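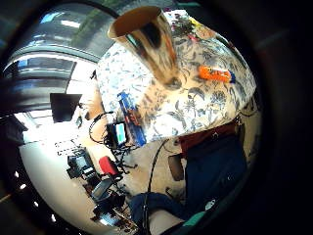

Product Review: Rokier Permeable Paving Kit

The Department of Landscape Practice at Hestonstead evaluated the Rokier permeable paving kit as part of its program on stormwater in small urban courtyards. The kit is intended for property managers who wish to replace sealed surfaces without hiring a specialist contractor. It consists of 70 interlocking grid panels, edge strips and a geotextile liner.

Installation was supervised by Siv Viklund and took two staff members 9 hours, excluding excavation. The panels align well, although the corner pieces required trimming. The printed manual is clear on base depth but says very little about slopes -- a serious omission, given that few courtyards are level.
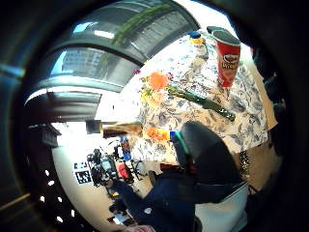 Trees and neighboring building in a large window.

Drainage was satisfactory through May. Standing water cleared within roughly 63 minutes of the heaviest rainfall, and no panel shifted under foot traffic. Grass established unevenly in the shaded cells. Gebhard Gasser, who reviewed the planting results, recommends a low sedum mix for such areas.

The price of 248 per kit compares favorably with the Jurov system, which has thicker walls and is better suited to vehicles. The Rüegg panels are lighter but are sold without a liner.

The department considers the Rokier kit suitable for footpaths and seating areas. It is not recommended for delivery access. Replacement edge strips must be ordered separately.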